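By Chia-jung Shih
8/16/18

4.2 Loss of the path edge at Andevville

The most serious fault in the trial happened in May, on the outdoor loop at Andevville. The Haugen cart had finished 51 runs on the indoor course and had never left its lane there. Outdoors it was driven by the same software, with one change: the painted guide line was replaced by an edge finder, which looked for the border between the paving and whatever lay next to it. The speed limit and the steering gains were left as they had been set at the Odmont workshop.

On the run in question the cart travelled 200 metres without trouble. It then began to drift to the right. The drift was slow at first and the safety operator, who was walking behind with the stop button, took it for the usual small correction after a bump. By the time she pressed the button the two right wheels were off the paving and the cart had tipped against the bank. It was carrying ballast only. The front bumper was bent and one wheel hub had to be replaced.

The log showed that the edge finder had been tracking the left edge correctly for most of the run. When its confidence in that edge fell below the set level, it looked for another line of similar direction and contrast. It picked a dark line in the paving and treated it as the border. The planner then tried to keep its normal distance from a border that was not there – and did so very accurately. No error was raised at any stage, as each module was getting valid input from the one before it.

Figure 3 gives a forward view of paving of the kind used on the loop. The left side meets the grass in a sharp, nearly straight line, while a thin dark crack or joint runs diagonally through the lower right part of the surface. At this level of blur the fine texture of the paving is lost, but the dark line is still plain.

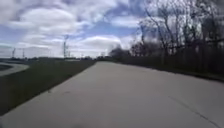 Figure 3. Forward view along the paved path, with grass to the left and mostly leafless trees to the right.

Would a lower speed have prevented the accident?
A lower speed would have given the operator more time to reach the button, but the cart would still have followed the wrong line.

We repeated the fault on the bench by playing the log back through the edge finder. The same false border was chosen every time. We then played back 300 short clips from the other outdoor runs and found the same switch in 5 of them. In those cases the true edge was picked up again before the cart had moved far enough for anyone to notice.

Two changes were made. The edge finder may no longer swap one border for another while the cart is moving; if it loses the edge, the cart stops and waits for the operator. The planner also checks the width of the path between the two borders and rejects any sudden change. The second check was taken from the older Olwood controller, where it had been used for warehouse aisles.

Neither change deals with the slow response of the operator. She had been told to watch for obstacles and had no display showing which line the cart was following. A tablet with the chosen border drawn on the camera view is now carried on all outdoor runs. It is hard to read in bright sun, and a hooded screen is on order.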